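Speaker notes: Small sounds, big rooms
Writing music for a game you can't predict

(Wait for the lights. Thank Fulvio Ruggiero for the introduction, and for the coffee.)

Good morning, everybody, and thank you for coming out for a talk about background music, of all things, before lunch. I'm going to spend my time with you on Drornberg, the village-building game I scored with Amparo Sarmiento over a very long and mostly happy stretch at Oveck. If you've played it, you know the tune that comes in when the first snow falls. If you haven't, don't worry, I'll be humming it at you before we're done.

Let me start with the problem, and I'd like to take my time over it. A film composer knows when the door opens. We don't! The player might stand in the village square for 12 seconds or go make a sandwich and leave the game running all afternoon. When I joined, the square had one lovely recorded track that looped, and our testers loved it for the first hour and then started switching the music off. Saturnino Lorente, who ran our test sessions, showed me the numbers, and I went home and sulked a bit, I'll admit.

(Slide: the old loop. Play the first 15 seconds only. Let it come around once so they hear the seam.)

So we cut it up. We took that track apart into short phrases, a bar or two each, and let the game choose what to play next. By the time we shipped there were 1,064 phrases in the library, and 443 of them belong to the village square alone. People always ask why so many for the square, and the answer is that the square is where players sit and think. They decide what to build there. They want company, and they don't want to be told how to feel.

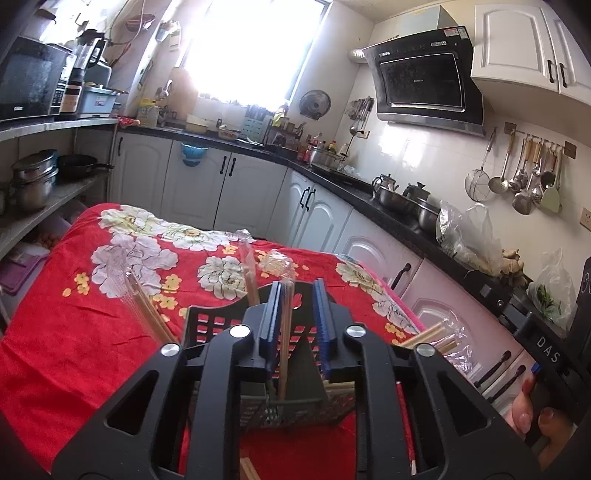
Percussion is where we had the most fun, and I could happily talk about it until they turn the heating off. Amparo and I wanted the village to sound like it was being played by the people who lived in it, with whatever they had in the kitchen. We tried spoons, a bread tin, walnut shells in a sock. The sound that ended up carrying the whole market theme was wooden chopsticks, the ordinary kind you'd find bundled in a slotted holder on a table, some of them still in their clear sleeves. Tap two together near the tips and you get a bright little click that sits on top of the strings without fighting them. Tap nearer the middle and it goes duller. We mapped the bright ones to daytime and the dull ones to evening, and players told us the evenings felt warmer without being able to say why.

(Play market theme, day, then night. Don't talk over it. You talked over it last time.)

Now, joining the phrases. We did this the hard way first, with a crossfade on everything, and it came out like soup. Ademir Holanda, our audio programmer, suggested that every phrase should carry a note of where it could breathe, meaning the spots where it could stop and still sound finished. He built that into Moldovan, our in-house music tool, and I then spent most of May going through phrases by ear and marking the breaths. It's slow work. Bring snacks. I'd do it again tomorrow.

(If time is short, skip the next part and go to silence.)

A word about the tavern. Abilio Sepúlveda played all the accordion you hear in there, and he played it in one long afternoon, sitting by an open window. We kept a couple of takes with birds in them. A player wrote in to ask which bird it was and I still haven't been able to tell her, so if anyone here knows birds, please find me afterward.

Silence, then. The best change we made late on was letting the game play nothing. After a big moment, a wedding or a finished bridge, the music rests, and you hear wind and footsteps until the player does something new. The folks at Rotgate, who published us, were nervous that people would report it as a bug. A few did. We left it in, and made the footsteps a touch louder.

(Slide: the snow theme. Hum it. Take questions. Repeat each question into the microphone for the back rows.)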